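Home | Stories | Food & Table | Back Porch | Archive | Write to Us

The Man Who Kept the Recipes

Fulgencio Cifuentes apologizes for the state of his kitchen before I have both feet inside it. There is flour on the chair he offers me, and when he brushes it off there is flour on his sleeve, and he laughs and says I had better get used to it.

He spent most of his working life at the Palldale bakery, starting on the night shift and finishing, a good many years later, on the same night shift. "They offered me days once," he says. "I tried it for a month. I didn't know what to do with myself when it got dark. I'd stand out in the yard like a dog waiting on somebody."

I had come to ask him about the notebooks. Anyone who has bought sweet rolls at the Vivard church sale has heard of them, and I had imagined something grand, with leather covers maybe. What he sets down between the coffee cups is a stack of 4 school composition books held together with a wide rubber band, the kind that comes on broccoli.

There are 395 recipes in them, and he knows this because his granddaughter numbered them in green pencil one summer when she was bored. Some are his. Many more came from the people he worked alongside, who would tell him over the mixing bowls how their mothers made a thing, and he would write it down on his break.

"People don't give you a recipe straight," he tells me. "They give you a story, and somewhere in the story there's a cup of sugar. You have to be patient and let them get to it. I had one fellow, it took him from October to Easter to tell me how to make a plain almond cake -- he kept stopping to talk about his uncle!"

He turns the pages with the flat of his hand. Number 104 is a corn bread with anise that he bakes every time somebody in the family moves to a new house. Number 15 has been crossed out, written again in the margin, and crossed out a second time.

"Too dry," he says. "I still think about that one."

I ask whether he ever thought of having them printed, and he takes so long to answer that I wonder if he heard me. He gets up, looks in the oven, and sits back down.

"My daughter wants to. She says, Papa, what if there's a fire. And she's right, she's right. But half of it only makes sense to me. I wrote 'butter like Magalhães does it.' Well, how does Magalhães do it? I know. He knew. You'd have to have been standing there."

So for now he has settled on a compromise, and once a month he bakes with whoever in the family cares to come over and get their hands dirty. They go through one page at a time, and his daughter writes down all the things he never did -- how soft the butter, how hot the oven, which pan. They have made it through most of the first book. Everyone brings something to nibble on while the dough rises, and he admits that the nibbling can take up more of the afternoon than the baking.

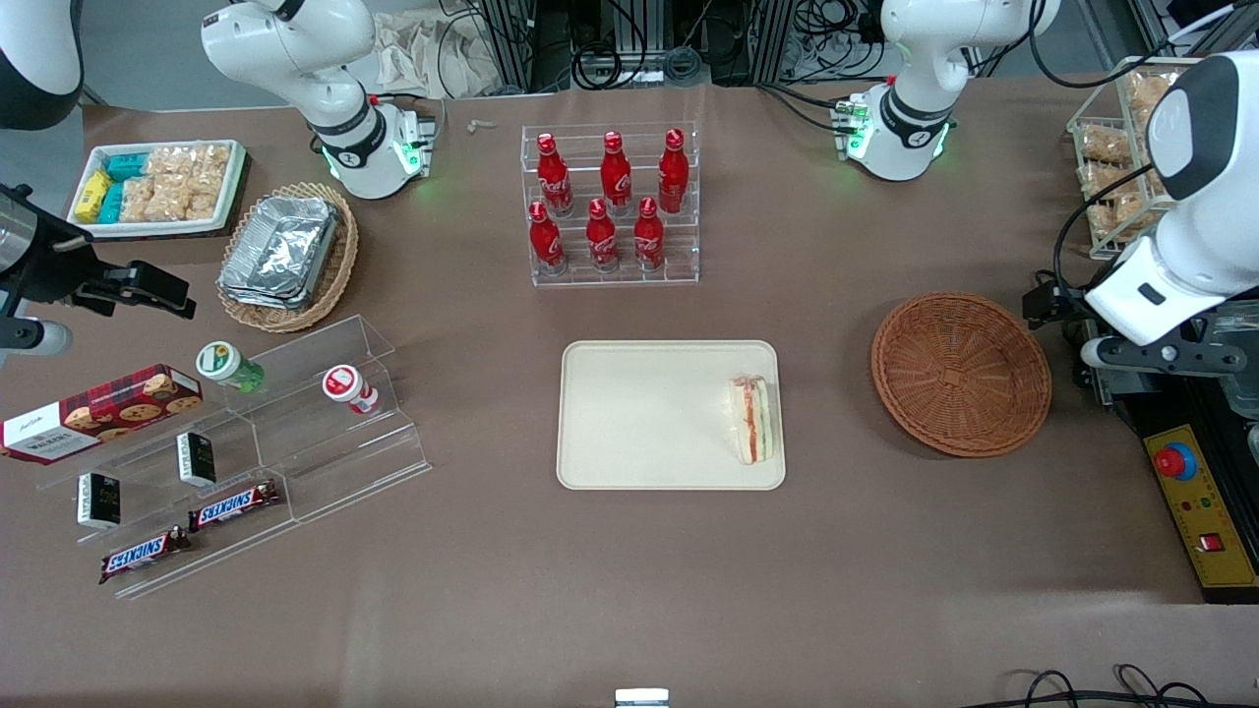

JELTICO, January

When I stopped by again he had a cold and was under orders to stay out of the flour, which he was obeying about as well as you would expect. He wanted me to know they had finally fixed number 15. It needed an egg, he said, and a good deal less time, and he was a little embarrassed at how simple it was.

"All those years," he said. "I was baking it like bread. It isn't bread."

He sent me home with two slices wrapped in wax paper and strict instructions to leave them alone until morning. I ate one in the car. The other I did save, and had it with my coffee, and I'll admit it was better for the wait.

Before I left I asked what he would like done with the notebooks someday. He said he'd like them used. He said if they came back with grease on every page he'd be happy, and then he asked whether I wanted to borrow the second one.

Comments

rosalind_p: My mother worked nights at Palldale too and I can smell that place just reading this. Please tell him hello from the packing room.

Dunmore Baker: Any chance of getting the anise corn bread? My sister is moving in the spring and I'd love to make it for her.

tess: I would have eaten both slices in the car.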